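Sirken Parish Registers: Transcribed Burials and Baptisms

Data card, second release

Summary

The dataset contains transcriptions of entries from the parish registers of Sirken and the neighbouring chapelry of Plillard. The earliest entry was made in 1872, when the present series of bound volumes begins. The registers before that year are held elsewhere and are not covered. The transcriptions were prepared by the Isivach Local Records Office and are supplied as plain text tables.

Contents

burials.csv: one row for each burial entry
baptisms.csv: one row for each baptism entry
places.csv: place names as written, with the modern spelling where one has been agreed
clergy.csv: names of officiating clergy, in the form used when signing
notes.txt: remarks by the transcribers on damaged or doubtful pages

The source material consists of 7 bound volumes. Of the pages in these volumes, 176 carry water staining heavy enough to affect the reading of at least one entry. Each is listed in notes.txt by volume and page.

Fields

entry_id: volume number, page number and line, joined by hyphens
date_written: the date exactly as it appears in the register
date_standard: year, month and day, left blank where any part is unreadable
surname, forename: as written, with no correction of spelling
abode: as written
age: burials only; infants are given in weeks or months where the register does so
parent_1, parent_2: baptisms only
officiant: refers to clergy.csv
certainty: A (clear), B (probable), C (doubtful)

Method

Every page was read by two transcribers working separately. Where the two readings agreed, the entry was given certainty A. Where they differed, the page was referred to Aleksi Heiskanen, who acted as editor for both releases, and the agreed reading was marked B or C. Square brackets enclose letters supplied by the editor. A question mark inside brackets stands for a single letter that could not be read.

Abbreviated forenames have not been expanded. Users searching for William should therefore also search for Wm and Willm. The surname Sydorenko appears in the later volumes in four spellings, all of which have been kept.

Changes in this release

Some 800 entries have been regraded following a second reading of volume 3. The Plillard baptisms, formerly in a file of their own, are now part of baptisms.csv. The column previously called "residence" has been renamed "abode" to match the printed heading in the registers.

Known limitations

Stillbirths were not recorded in a consistent manner and no totals should be drawn from them. Burials of persons from outside the parish are sometimes entered without an abode. Volume 5 lacks its final gathering, and the gap falls within a period of high mortality. Rates worked out across that volume will be too low. 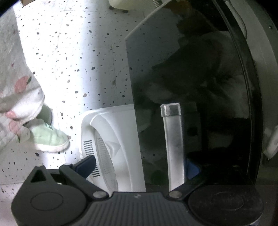

Entries in the margins, mostly later corrections by the clergy, are included in notes.txt only. They have not been merged with the main tables, as many carry no date and the hand cannot always be identified.

Privacy

Entries relating to persons who may still be living have been withheld. Requests for the removal of any other entry will be considered on receipt of the entry_id and a short statement of the grounds.

Conditions of use

The tables may be copied and adapted for study, teaching and family history. Commercial publishers are asked to seek written consent from the Office beforehand. The register volumes themselves may be seen by appointment on Mondays, and readers are required to bring proof of address.

Suggested citation

Isivach Local Records Office, Sirken Parish Registers: Transcribed Burials and Baptisms, second release, edited by Aleksi Heiskanen.

Corrections

Proposed corrections should quote the entry_id, the present reading and the reading preferred. Corrections received by the end of April will be considered for the next release.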